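Rusero Household Chores Set: Data Card

Version date: 09/03/2019
Maintainers: Roland Sowerby, Natalie Naylor

Summary

The Rusero set supports research on whether machines can perform simple household and shop-floor chores without supervision. It contains 1,595 recordings of people doing such work with hand-held grippers. A policy trained on the set is expected to copy the motion of the grippers.

Tasks

Picking up a small object and setting it down
Passing an object from one gripper to the other
Sorting parts into trays
Folding a hand towel

Current results

The Stinetti baseline was tested with 50 trials per task. It completed 83 percent of pick-up trials and 10 percent of towel trials. The maintainers do not regard this as sufficient for use in a home. Results on sorting are under review and will be added in a later version.

Known limits

All recordings were made at the Bunting site, under indoor lighting. Objects are rigid in every task except the towel task. Operators were trained adults, and their pace should not be taken as typical.

Terms of use

The set is released for noncommercial research. Users should cite the version date in published work. Requests for the raw recordings should be sent to the maintainers in writing.

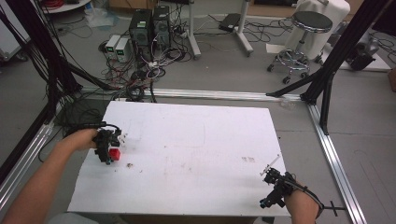 Pick-up task: two hand-held grippers and a red cube on the white board.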